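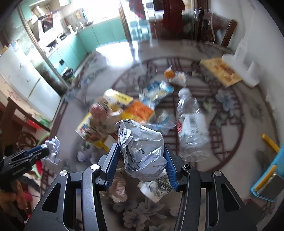
3.2 Loose waste on floors and tables

Most household waste studies start at the bin. We were interested in the stage before it, when packaging and paper are still lying where people left them and somebody has to decide what to pick up and in what order. Each tidying session covered one room and lasted 20 minutes at most. The person tidying was asked to work at a normal pace and to leave furniture where it stood. Sessions were coded by two of the authors (Dizon and Trnka) using the Merotetti list, which sorts items by material and by how much they give when held. Disagreements were settled by Aguirre. Coding of the first sessions began in May, and the item list was closed on 2020-12-27.

Floor items were coded apart from table items. On a rug, flat wrappers and thin clear bags are easy to miss against a printed pattern, and bottles on their sides may roll when a neighboring item is moved. We gave bottles their own code for this reason. Boxes with an open flap were coded as boxes even when partly flattened.

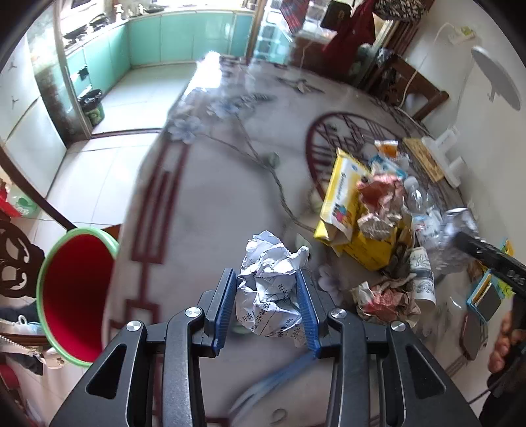

Figure 2. Crumpled paper held over the table, with packaging piled on the right side.

Paper was the hardest material to code consistently. A flat sheet, a folded sheet and a ball are the same thing by weight, but they are handled differently, and the early version of the list did not separate them. We now code a sheet as a ball when no face of it lies flat. The piece held in Figure 2 meets this rule: it is creased all over, with a peak at the top and a flap sticking out to one side, and the printed characters on it run at a slant. The reddish-pink paper on top of the pile was coded separately from the wrappers near it. Where print was still readable on a ball we did not use it to identify the source, as Rivera labels were assigned by form alone.

Agreement between the two coders on paper items reached 90 percent after this change. Remaining disagreements mostly concerned small scraps lying under other items, which one coder tended to fold into the larger item above. These cases are treated in Section 4.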